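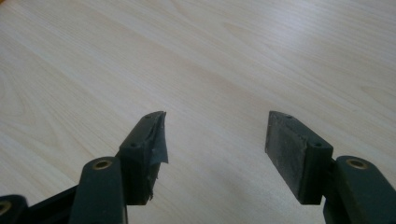
Textbooks > Writing the Long Serial > Part Two > Chapter 3

Chapter 3
The Strongest Person in the Room, and What to Do About Them

Every long adventure serial sooner or later produces a character who can beat everyone else, and the writer usually regrets it by the following month. Readers love this person. They want to know how hard he hits, whether he could lift a castle, and who would win if he fought his own grandmother. The writer, meanwhile, has to fill the next ten volumes. It helps to think of a story's rules of strength as grain in a pale wooden tabletop: long curving lines that sweep the same way for most of the board, then swing into an oval swirl like a knot. The eye accepts the swirl because the lines around it have been so well behaved. Your strongest character is the swirl. Without the lines, he is a stain.

This chapter deals with those lines. We will look at how strength gets measured in a serial, how the measuring goes wrong, and how a few writers have dug themselves out afterward, some with more dignity than others.

3.1 Rank, and the trouble with it

The simplest way to tell readers who is strong is to hand out numbers. Tonantzin Aguirre did this in the first volume of Brokoson, where every duelist in the river cities carries a rank from 100 down to 1. It's a clean system. A reader who opens the book at any page knows who ought to be afraid of whom. By volume 18 the hero had reached rank 1, and Aguirre had a choice between ending the story and discovering that the numbers went lower than 1.

The numbers went lower than 1.

It would be easy to laugh, and you should, a little. But notice how she did it. The first below-one duelist, Uzor, is introduced mending a fishing net. He has no rank because he never signed up for one. The old ladder still stands, and everyone on it is still as strong as they were yesterday — it just turns out to measure only the people who wanted to be measured. Compare this with the many serials in which a new continent appears over the horizon, populated entirely by people who could have flattened the old one at any time and were apparently busy.

3.2 Feats

The second method is to show what a character can do and let readers draw up the table themselves. They will. A reader who can't recall the name of the hero's mother will remember that he once threw a bell tower across a lake, and will have worked out the weight of the tower.

Þröstur Bisgaard learned this the hard way with Wukosetti. In an early chapter, written in a hurry and meant as a joke, the cook Skenura stops an avalanche with a soup ladle. She then spends the next 205 chapters being menaced by ordinary bandits. The letters never let up. Bisgaard's eventual answer was to give the ladle a history, which pleased some readers and gave the rest a second thing to write letters about.

A feat is a promise. If a character can stop an avalanche on a slow afternoon, the reader will expect her to manage a locked door. You may break the promise, but you need a cause the reader could have seen coming, and "she was tired" can be used once.

3.3 Reputation

The third method is the cheapest and the one beginners trust least: other people talk. A general moves his camp at night on hearing a name. An innkeeper takes down a sign. No blow is struck, so no blow has to be topped later. The risk is the arrival. When the dreaded person walks in, something has to happen, and it had better not be a long speech about the nature of fear.

Most working serials mix all three. As you read the extracts that follow, mark each place where you learn how strong someone is, and note in the margin whether you were told, shown, or left to overhear it.

Terms used in this chapter
Ceiling: the greatest strength a story has admitted to so far.
Creep: the slow rise of the ceiling.
Feat: any act a reader could later quote against you.
Ladder: a ranking the characters themselves know about.

Before you read on
Choose a serial you know well and write down its three strongest characters in order. Then write down how you know. If the second list is shorter than the first, keep it; we'll need it in section 3.4.

Related chapters
Chapter 2: Rivals Who Refuse to Leave
Chapter 4: Killing a Mentor, and Other Chores
Chapter 5: Villains With Paperwork
Appendix B: Keeping Track of Who Is Dead

This site uses cookies to remember your place in the book. By reading on, you accept them. Manage settings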